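2020-09-15

# Grikgate Hall: my pre-show walk-round, with comments

I do this one before every concert, doors closed, kettle on. It started life as the list that came with the Clamulo lighting desk, and over the years I've scribbled so much on it that hardly any of the original is left. If you're putting on a folk night or a brass band somewhere of a similar size (we hold 400 when the balcony's open) then pinch whatever you like. Ticks are from this week's walk-round ahead of the Bouzid choir weekend.

## Front of house

- [x] **Main doors open fully and stay open.** The left one still drags a bit on the mat. I've turned the mat round and it's better, but I'd like a thinner one before January when everybody comes in with soggy boots.
- [x] **Foyer floor clear.** Had to move the merch table again! Choirs love to put their CDs right by the bottom of the stairs, where people stop dead to look at them. It goes under the noticeboard, please.
- [x] **Exit signs lit.** All fine, including the one over the bar that used to flicker.
- [ ] **Balcony stair edging.** Third step up has a strip lifting at the corner. I've taped it in yellow for now and it's on the list for a proper fix. If the tape has gone when you get there, balcony stays shut until somebody's taped it again.
- [x] **Handrails firm.** Gave them a good old tug, both sides.

## Seating

- [x] **Rows linked.** Chairs clip together in the stalls, and you do have to listen for the click. Row F wasn't done at the far end, so I did it.
- [x] **Centre aisle wide enough.** I pace it out with the measuring stick from the box office. No extra chairs on the ends, however nicely somebody's auntie asks.
- [x] **Wheelchair spaces left open.** We keep 3 at the front and they do get filled for gospel and choir nights, so don't let instrument cases creep into them.
- [ ] **Balcony front row, seat nearest the pillar.** Wobbly. Taken out of sale, and there's a bag tied over it so it can't be missed.

## Stage

- [x] **Risers locked.** Choir risers are the thing I fuss over most. Each leg has a pin, and the pin has to go right through and show on the other side. I stand on every level and have a bit of a bounce (in flat shoes, and holding on to something!). Nothing moved.
- [x] **Back rail fitted on the top riser.** Yes, even for the rehearsal. Basses lean.
- [x] **Stage edge marked.** White tape is nice and bright under the wash, but check it again with the blue lights up, when it more or less vanishes.
- [x] **Piano brakes on.** Also the stool, which has a habit of unwinding itself. Tighten the knobs by hand and then sit on it.
- [ ] **Steps, stage left.** Sound enough, though the glow tape is tired and could do with replacing. Use stage right for the singers' entrance this time and I'll sort it next week.

## Cables and electrics

- [x] **All runs taped or under ramps.** We had 2 monitor cables crossing the wings at ankle height, which is a lovely way to lose an alto. Both now go round the back wall.
- [x] **Test labels in date.** Everything that belongs to the hall is fine. Visiting bands bring their own bits, so have a look at plugs and leads as they come out of the van and don't be shy about saying no to a scruffy one.
- [x] **No daisy-chained extension leads.** Found one behind the keyboard riser, feeding a fan. Gone.
- [x] **Drilisach speakers, wall brackets.** Bolts tight, safety wires on. I look at these from the ladder and then again from the floor with a torch, from underneath, as you see different things.
- [x] **Desk cover off and drinks kept away.** There's a shelf for mugs. It's on the other side of the room on purpose.

## Sound levels

- [x] **Meter batteries changed.** Old ones were nearly flat.
- [x] **Reading taken from the back of the stalls.** Choirs hardly trouble it, but the backing band did give the needle a shove during the big finish. I asked for the drums to come down a touch and they were very good about it.
- [x] **Earplugs at the bar.** Topped up. Children's ones are in the drawer underneath.

## Backstage

- [x] **Corridor clear to the fire door.** Keep the costume rail in the dressing room! It's on wheels, it wanders, and every single time it ends up across the door.
- [x] **Extinguishers on their hooks, pins in.** And not propping anything open.
- [ ] **First aid box.** Low on plasters and the scissors have walked. I've put it on the shopping list, so please check it's been done before you open up.
- [x] **Dressing room mirror lights.** Two bulbs replaced. Let them cool before you touch them.
- [x] **Toilets, hot taps.** Warm enough, not scalding.

## Last thing before doors

Walk from the stage to the street by the way the audience would go, with the house lights at show level. It takes no time at all, and I nearly always spot something I'd missed with the work lights blazing. Then do the radio check, top of the balcony to the box office, and tell whoever's on the door which items are still unticked so they aren't guessing.

I'll go over the four open ones again on the afternoon of the concert and put fresh ticks in by hand on the clipboard copy, so go by that one if it doesn't match this page. 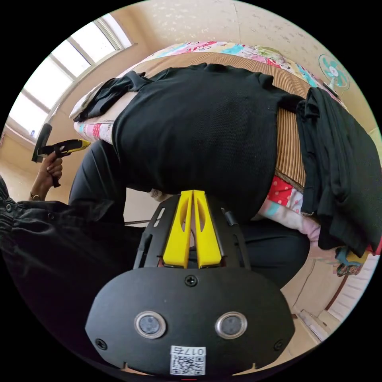
Bouzid: Thanks for this, really handy to have before we load in. Could you leave the back rail on for the Saturday children's group as well, if it isn't a nuisance? They'll be on the middle riser at most but I'd feel happier. We'll bring our own plasters and some spare glow tape for those steps.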